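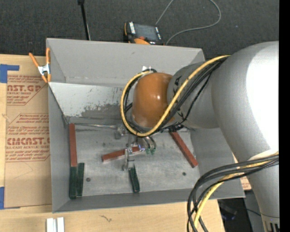

Call for participants: volunteer responder alerting study, Huaranga district

Reference: Skustudier 7
Published: 16 Jan 2021
Status: open

Background

When a person collapses outside hospital, the nearest trained helper is often a neighbour and not an ambulance crew. Several rural districts run alerting schemes in which registered responders receive a phone message when an emergency call comes in nearby. Response to these messages varies a great deal between areas, and the reasons are poorly recorded. Skustudier is carrying out a study of how responders receive, read and act on alerts, using the Drasora alerting application. The study is funded by Erkalico and covers the whole of the Huaranga district, including the upper valley, where mobile coverage is incomplete.

A first round enrolled 752 responders and produced 1,707 usable alert records. Most came from the two market towns. The second round is intended to correct that imbalance and has an enrolment limit of 1,000.

Who can take part

You can apply if you:
– are aged 18 or over and live or work in the district
– hold a current certificate in basic life support, including use of a defibrillator
– own a smartphone that can run the Drasora application
– expect to remain in the district until the end of August

Applications from the upper valley, the lake villages and the quarry road settlements will be considered first. Shift workers are encouraged to apply, as night-time records from the first round were sparse.

You cannot take part if you are employed as ambulance control room staff, or if you are enrolled in another alerting study. Off-duty nurses, paramedics and fire service staff may apply, but should check the terms of their employment beforehand.

What taking part involves

Participants install the study version of the application and keep it running for the full study period. It records the time an alert reaches the phone, the time it is opened and the reply given. Location is recorded only while an alert is active.

Two kinds of message will be sent. Live alerts come from the district control room in the normal way. Test alerts are sent by the study team and are clearly marked as tests before any reply is requested. A test alert requires a reply on the screen only; do not travel to the address shown. You will not receive more than seven test alerts in any month.

After each live alert you will be asked to complete a short form, whether or not you attended. The form asks where you were, how you would have travelled and what, if anything, prevented you from going. It does not ask for any details of the patient. Please leave these out of the free text box as well.

There is no obligation to attend any live alert. Declining has no effect on your place in the study or on your standing with your local responder group.

One online briefing is compulsory. It covers installation, the difference between the two message types and how to pause the application when you are unwell, driving or away from home. An optional interview by telephone will be offered to some participants at the end.

Payment and expenses

A fixed payment is made at the midpoint and again on completion. Mobile data costs are refunded on request. Mileage to live alerts is not paid by the study and should be claimed through your responder group where the group allows it.

Data and withdrawal

Records are stored under a participant number. The list linking names to numbers is held separately and is destroyed when the final report has been accepted. Erkalico receives summary tables only and has no access to individual records.

You may withdraw at any time through the settings page of the application or by writing to the study office. Records collected before withdrawal will be kept unless you ask for them to be deleted.

Support

Attending an emergency can be distressing, as can arriving too late to help. All participants may use the confidential telephone support line for the length of the study and for three months afterwards.

How to apply

Complete the application form on the Skustudier website, quoting the reference at the top of this notice. Attach a copy of your life support certificate – a clear photograph is acceptable if the expiry date can be read. Certificates that run out before the end of August must be renewed before enrolment.

Applicants who took part in the first round need to apply again, but may reuse their existing Drasora login. Places are confirmed by email, with the briefing link included. Paper forms can be requested from the study office in Huaranga.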